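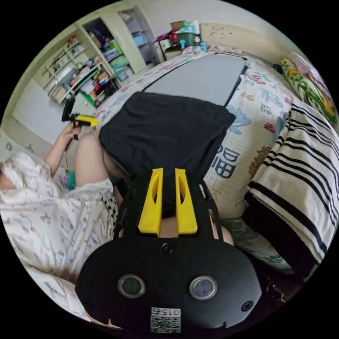 Eine Leserin fragt, warum ihr die Eiweißspritzglasur auf den Plätzchen immer verläuft, obwohl sie sich doch genau ans Rezept hält, und ob sie einfach noch mehr Puderzucker nehmen soll. Die Frage kommt jedes Jahr im November wieder, und ich freue mich jedes Mal darüber, denn da sind offenbar noch mehr Leute am Backen!

Also, mehr Puderzucker hilft schon, aber bitte löffelweise. Ich rechne auf 400 g gesiebten Puderzucker zwei Eiweiß und einen kleinen Spritzer Zitronensaft und rühre das Ganze 5 Minuten auf mittlerer Stufe (nicht auf höchster, sonst schlägt man zu viel Luft hinein und bekommt lauter Bläschen). Für die Konturen soll die Masse stehen bleiben wie Zahnpasta. Zum Ausfüllen kommt dann tropfenweise Wasser dazu, bis eine Spur, die man mit dem Messer zieht, langsam wieder zuläuft.

Die Kontur lasse ich eine gute Viertelstunde antrocknen, bevor ich fülle. Ich weiß, das Warten ist lästig, aber man kann ja in der Zwischenzeit die Farben anrühren. Ich nehme dafür die Gelfarben von Brurkis, flüssige Farbe macht mir die Glasur zu dünn. Rot und Schwarz am besten schon am Vorabend einfärben, die dunkeln über Nacht noch ordentlich nach.

Was übrig bleibt, kommt in ein Schraubglas, ein Stück Folie direkt auf die Oberfläche, und ab in den Kühlschrank, höchstens bis zum nächsten Tag. Vor dem Weiterarbeiten einmal kräftig durchrühren. Und die Spritztüllen bitte gleich in warmes Wasser legen, angetrocknete Glasur bekommt man aus den feinen Spitzen nur noch mit viel Geduld und einem Zahnstocher heraus.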